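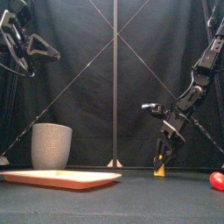
Follgate: Small Things on a Dark Table
Posted September 15, 2018

Every house has a category of belongings too useful to throw out and too odd to put anywhere. At Follgate we have given ours a table. The rules of the page are the same as in March: one thing per entry, a line or two each, and no long stories about aunts. I have broken the last of these already.

The words are mine. The opinions in brackets belong to Sutrisno Lumbantobing, who read them over my shoulder and wouldn't go away.

The pot
Grey and speckled, the sort of finish that hides everything short of a house fire. I have wanted one like it since I was 12 and saw my aunt make the same soup in hers for an entire winter. (It was good soup. - S.L.)

The tray
Shallow and orange. A shallow tray is for people who trust themselves on stairs, so it will be staying on the table.

The orange, again
Sorin Bălan asked if it came in a quieter colour. Sorin owns nine beige jumpers and should be listened to on beige.

Something small and yellow
Every collection needs one item that visitors pick up and put down again without comment. Yellow does at least mean you can find it when it goes under the fridge.

The red one
Round like a ball, and very shiny. I am told that shiny things bring a room together. They also bring up every fingerprint since breakfast, but I like it and it's staying. (Too shiny. - S.L.)

The tabletop
Black, which was my idea. Black is very smart under coloured things and shows each crumb as if it had been lit for the stage. The cloth lives on a hook by the door and has never had so much exercise.

The curtains
Dark as well. Between them and the table you could lose a cat in there until supper. Sorin says it feels like waiting for a magician, and that he has seen the magician and wasn't impressed.

Grey next to orange
I'd never have put these two together on purpose. Now I keep seeing the pair everywhere - on a bus seat, on a scarf, on the front of the Koleo catalogue, which I only get because the last people here did.

A word on lids
Naidu, the hardware shop on the corner, will sell you a lid for almost any pot, provided you bring the pot. I have twice carried cookware down the high street in the rain, nodding to neighbours, and come home with a sieve.

What it all cost
Less than you'd think and more than I told Sutrisno. The single largest expense was a parking fine of 50 pounds outside the Plundari sale rooms, where I bought nothing. Lot 441 was a box of mixed handles. I still think about the handles.

Next time
The jug shelf, if I can get to it. There are two boxes of Christmas lights and a folded deckchair in the way, and the deckchair bites.

Offers of teaspoons to the usual address. No more egg cups, please.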